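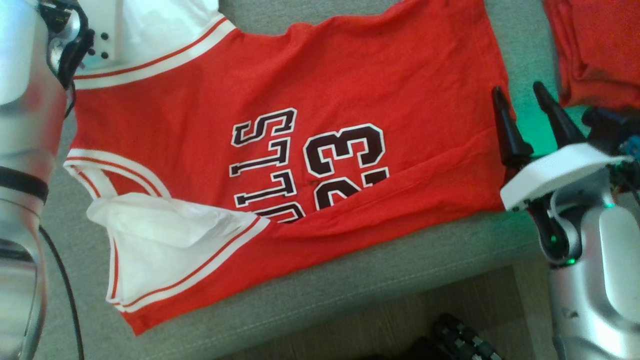 Gladys Muriithi wrote to me in July that I'd been unfair to the Skindari books, that I had quit on page 2 of a series that "only gets going in volume three," and that a person who reviews library books for free should at least finish them.

Fine. I went back and finished one. It's called *The Kuldale Ledger*, it weighs as much as a bag of flour, and the back cover promises that it will change how I think about memory. I've read that promise on a lot of back covers. My thinking about memory is pretty much where it was.

The plot, as far as I can swear to it: a clerk named Rostami inherits a house in Kuldale and a box of receipts. The receipts don't add up. He spends 1,110 pages adding them up anyway. There's a sister who may or may not have drowned, and a long chapter on canal tolls that I'm told is a metaphor. For what, I couldn't say, and the online reviewers who love it don't say either. They say "haunting." 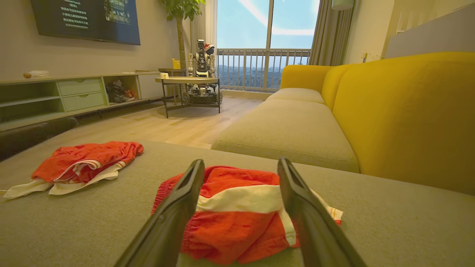 I did look at those reviews, by the way, all the way down the page until my thumb got tired. The site claims 3,443 ratings and an average that would make Tolstoy jealous. But read a few and you notice how many mention the deckle edges, the ribbon, the map on the endpapers. I like a map too. I'd just like to hear from somebody who got to the canal tolls.

## The ebook problem

My library had no print copy the second time around, so I borrowed the ebook, and that meant reading it in Flanex. The app lost my place twice. It also told me I had nine minutes left in a chapter that took me most of an evening - either I'm slow or it's guessing. 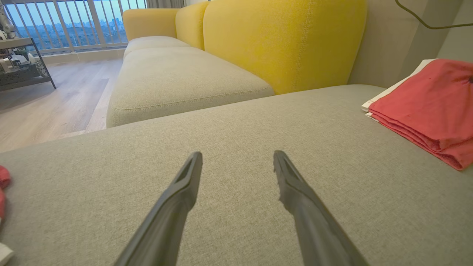 It also puts popular highlights under the text with a little dotted line. One sentence had been marked by 2,000 readers: "A debt is a door that someone else closes." I stared at that for a while. Try swapping the nouns. A door is a debt that someone else closes. Works about as well, doesn't it?

What I'll grant Gladys:

- The sister's letters are good. Short, mean, funny, and they sound like a person wrote them.
- The last forty pages move. Somebody finally leaves the house.
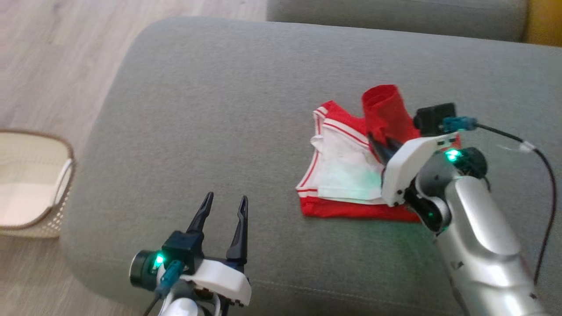 - Rostami's supper with the notary made me laugh out loud, once.

So I was wrong to quit where I did, if the point is that there's something in there. I still think an editor could have found it sooner. Gladys says volume two is shorter. I checked the page count and she's right, by eleven pages. I've put a hold on it and I'm fourth in line, so don't expect a post soon.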